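Cindby Shared Workshop
Progress report 2 to the Filtadus small builds fund
Project: Two-arm wet sorting cell (Rimlow)
Prepared by: Mahlet Yimer
Technical contact: Ľudovít Vondráček

1. Status

The build is on schedule against the revised plan and within the approved budget. Both arms are mounted, powered and under control from one workstation. The wet task, in which floating toys are lifted out of a shallow tray with a hand net and dropped into one of two bowls by color, is now the main activity. Work on the dry pick-and-place task ended with the last report and is not covered again.

The remaining work is in three areas: grip on the net handle, cable routing near the water, and the vision model's handling of reflections. Each has a section below.

2. Cell layout

The tables from the dry task were kept and are pushed together end to end. The joint between them was shimmed level in the first week. The tray goes on the front table with the bowls to its right, where the right arm can reach them without crossing the left arm's space. The rear table is used for items that belong to other tasks. They stay in view of the head camera, and the detector has to ignore them.
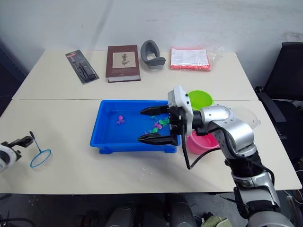
Arm base positions are fixed and will not change before the final report. Moving either base means repeating the hand-eye calibration, a job that takes most of a working session. The tray position is not fixed. It is set by eye at the start of each session, and the controller finds the rim from the head camera before the first move. This replaced the taped outline used in the dry task, where the tape lifted after a few sessions on a wet surface.

Water depth is kept shallow. At greater depth the toys drift more after each pass of the net, and the planner was chasing targets that had moved by the time the arm arrived. Drift has not been removed. The controller now waits two seconds after any contact with the water and takes a new reading before it plans again.

3. Task runs

A run begins with the toys in the tray and both bowls empty, and ends when the tray is clear or the operator stops it. The current test block is 100 lift attempts with the net held in one gripper. Of these, 60 ended with the toy in the correct bowl. A further 22 lifted a toy but lost it on the way or dropped it in the wrong bowl. The rest missed. The target in the grant agreement is higher, and we expect to reach it only after the grip work in section 4.

Most of the misses came when toys had bunched together against a wall of the tray. The net pushes the group along the wall and nothing enters the hoop. Mahlet has written a short separating move, a slow sweep away from the wall, which will be tested in the next block.
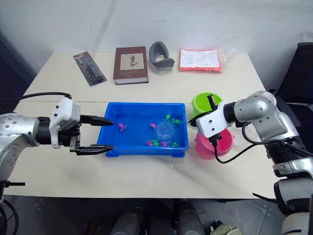

Figure 2. Both arms at the tray, with pink and green toys in the water.

The head camera view is adequate for finding toys in open water. It is weak where the clear parts of the net lie over them. Uddin, our supplier for lighting, has quoted for a diffuse panel to cut glare. The quote is within the contingency line and we ask for approval to spend it.

4. Grip and net handling

The handle is thin for the fingers fitted. Under load the net tends to turn in the grip, and a toy resting near the rim can then slide out. Closing force was raised by 40 percent from the dry task setting, which reduced the turning but has begun to wear the pads. Two changes are in hand:
- a printed sleeve to thicken the handle, drafted by Ľudovít and waiting for printer time
- a notched pad to hold the handle upright – only if the sleeve is not enough

The wrist camera is used to confirm a catch before the arm moves toward the bowls. The check compares the color inside the hoop with the tray behind it. Green is detected reliably. Pink is sometimes missed when the pink bowl is in the same view, and the check area has been made smaller for that reason.

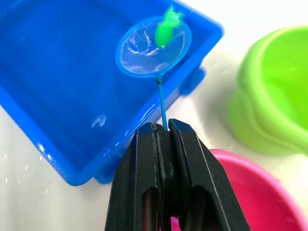
Figure 3. Wrist camera view, green fish in the net over the blue tub.

5. Water and cables

Splash on the table is routine. The surface is wiped between runs, and the operator checks the gripper cables at the same time. Cable clips have been ordered to hold the loops higher on the forearms. Until they are fitted, no run is left unattended.

6. Next period

The sleeve, the clips and the separating move will be in place before the September review. A second full test block follows, using the same scoring.

Last updated: Aug 19, 2021

Related items
Progress report 1: dry pick-and-place
Hand-eye calibration notes
Rimlow parts list and spending to date
Shared workshop rules for powered equipment

This site uses cookies to remember your settings. By continuing to browse you accept their use.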